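A small table and what ends up on it

In May I moved into the apartment on the second floor, and the first thing I bought for the kitchen was a table, before I had even a curtain.

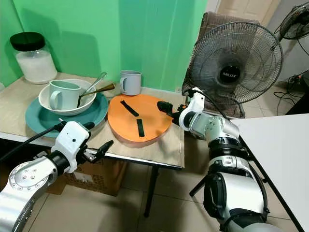 I am a person who eats in the kitchen and not in front of the computer, or at least this is what I decided for the new place. My old kitchen had a counter only, and I ate standing for two years like a horse. Now I have a table and I am learning what a small one can do and what it cannot do. The green of the wall is strong, I know, and with the orange plate in front of it some of my friends put a hand over their eyes. But in the morning, when I am not yet a full human being, these colors are a help to me. The wood of the tabletop is light and keeps everything calm in between.

The table I wanted at first was another one. There is a shop called Hedska on the way to the bus station, and they had a folding table with two drawers in the window. I went in three times to look at it. On the third visit the seller told me the price with delivery, 3,000, and I thanked him and went out. The same Friday I found a used one from a man in the next street, Sinan Ekinci, who was emptying his mother's storage room. I paid 2,451 for it. This is a strange number, and the explanation is that he asked 2,500, I had only 2,451 in my wallet, coins included, and he said fine. He also helped me to carry it up the stairs. We scratched the wall on the landing, and I still owe the building a bit of paint.

It is narrow, so I had to think about what may live on it always and what is only a guest. My mother's kitchen table was full from one end to the other with medicine, letters, onions and keys, and for every meal we pushed this mountain to the side. I did not want a mountain. So I made a rule that only the jar stays. It is the big glass one with the black lid, and its place is the back left corner, where my elbow does not go. Everything else comes for the meal and goes back to the shelf after.

The rule works maybe half of the time. The problem is the mug. When I wash up in the evening I put the mug inside the bowl and the bowl on the blue plate, with the spoons too, so I can carry all of it in one walk. Then I put this tower down on the left side of the table "for a minute" and it sleeps there. I have noticed that a thing in a tower does not feel to me like disorder. If the same pieces were spread out, I would clean them away immediately. Stacked, they look like they have a plan.

About the spoons I want to write a few words, because I was asked. I have no set. One has a silver handle and one has a handle the color of gold, and in the drawer there are more, each one different from its neighbor. I had a full set once, 10 of everything, a present from my aunt. In each move a few of them disappeared, and the last survivors I gave to Anil Salian when he rented his first room. Since then I buy one spoon at a time when I see a nice one. The gold-colored one is from a flea market and it is a little too long for the bowl, so it likes to lie across the top. I use it for yogurt.

The orange plate has its own history. It is not round and it is not square, it has soft corners, and my sister says it is a leaf while I say it is a pentagon that somebody sat on. I found it at Rodrigues, the household shop behind the market, in the basket with single pieces. They had also the blue one, which is properly round. I took both, and at home I understood that they do not stack well together. The orange one rocks when it is on top, and when it is under, its corners come out on all sides. So in the shelf they stand beside each other, and on the table the orange plate usually takes the middle and the blue one stays at the left.

I thought also about a tablecloth. My neighbor from the first floor offered me one from Akau, with embroidery, very beautiful work. I tried it one evening. It hung down too much on the short sides, and I was afraid of it the whole dinner, I ate soup like I was in a museum. I folded it and gave it back with a cake. Without cloth the table needs only one wipe, and the crumbs go to the front, where there is a thin metal edge, and then into my hand.

One thing I would do differently is to measure the wall before the table comes. I measured the floor, very carefully, with paper and pencil, and I forgot completely the outlet. Now the table stands with its right back corner in front of it, and each time I want to use the blender I pull the table forward by the length of a hand, and afterwards push it back. The floor is tile, so it slides easily, but it makes a noise that the people below surely know by now. I cut small pieces of felt for the legs. They held for 15 days. The next ones I will glue with the good glue from Ander, which my father swears by, and I will write again if they stay.

The next purchase should be a second chair. For the moment, when someone comes to eat, the guest gets the chair and I sit on the laundry stool, which is lower, so my chin is closer to the plate than is elegant. Anil says that it gives him a feeling of being the boss. He has been coming for dinner quite often lately, and he brings bread, so I do not complain to him. If you know a place with single used chairs, not too wide, please write it in the comments. The color is not important, as you can imagine.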